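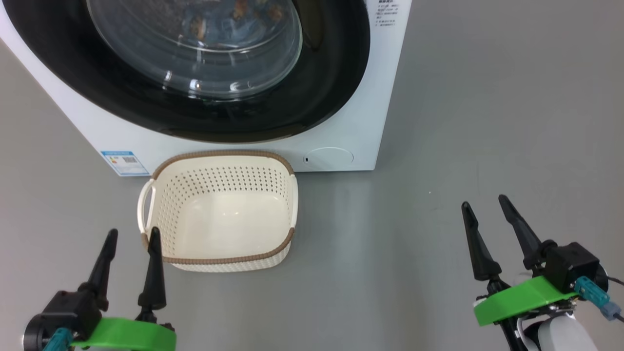
Front-loading washing machine with laundry in the drum.

Print this page | E-mail this page

Visit Report: Evangelista Quilting Studio Open Day

Members of the Urnau Quilt Guild attended the October open day at the Evangelista studio. The group was received at the main entrance by the studio director, Simone Sampaio, and was shown the cutting room, the longarm hall and the pattern archive.

The cutting room prepares kits for the Simisetti block-of-the-month program. Aba Abugri demonstrated how strips are cut across the width of the fabric and stacked by color value before packing. Members were invited to try the method on scrap cotton.

The longarm hall holds 4 machines, of which two are reserved for customer quilts. Hưng Kiều explained the intake procedure. Backing must extend 5 inches past the quilt top on every side, and seams in the backing should run parallel to the rollers. Tops with loose borders are returned to the owner for correction.
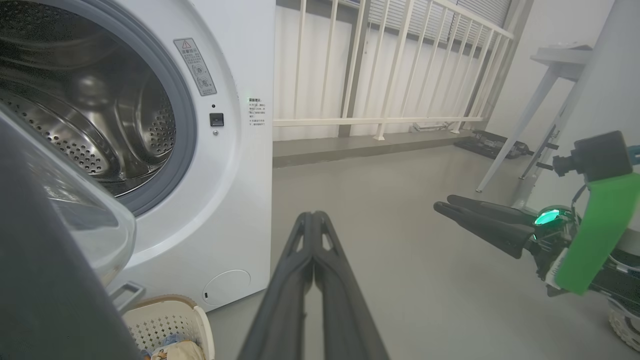 Should fabric be prewashed before it is sent in with a quilt top?
The studio leaves the choice to the maker, but asks that the top and backing be treated the same way.

The archive was opened in 2000 and contains 87 hand-drafted patterns, most of them medallion and star designs. Ismael Honorato has begun redrawing the oldest sheets at full size. Copies may be ordered at the front desk; originals do not leave the room.

The visit closed at 3:30 p.m. with a short showing of members' work. The Guild thanks the Evangelista staff for their courtesy. Members who left templates in the cutting room may collect them at the next regular meeting.

Subscribe to our newsletter for notices of future visits.

Contact | Copyright Urnau Quilt Guild | Back to top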